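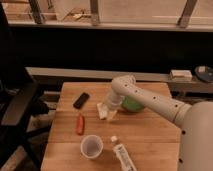 Sevmont Tabletop Chores, release 4

Sevmont is a set of recorded single-arm runs on small household chores: clearing a table, wiping, sorting and putting things in cups. It was put together to give a plain answer to whether a low-cost arm can do this work unattended. At present it cannot. Rigid objects with a clear outline are mostly handled well. Soft ones are where runs fail, and a pale crumpled item on a light wooden tabletop, with the gripper right down on it and a green ball-shaped object directly behind, is a typical hard case: low contrast, no fixed shape, and a neighbour that rolls if nudged.

Contents

777 episodes, each with one fixed view, joint positions and gripper state. Episodes are capped at 40 seconds. Objects change between sessions and are not meant to match any shop's stock.

Tasks

clear: move every loose object to one side
cup: place a named object in the cup
soft: pick up a cloth or paper item and release it in a marked area
tube: turn a tube so that the cap faces the arm

Labels

Each episode is marked success, partial or fail. Partial means the object was lifted but let go outside the target. A run in which anything leaves the table is a fail -- even if the named object was placed correctly.

Splits

The test split holds 20 episodes per task and uses the Nilasport layout only. Training data comes from the Ballari and Nilsuwan layouts. Do not tune on the test split; the validation list is in splits/val.txt.

Known problems

Gripper state lags joint positions by up to 4 samples in the earliest sessions. The arm often hides the target during the final approach, so object masks in those samples should be treated as guesses. No force readings were kept, and a light press cannot be told from a grasp until the arm lifts.

Changes since release 3

Tube task added. Duplicate episodes removed from soft. Time stamps now start at zero.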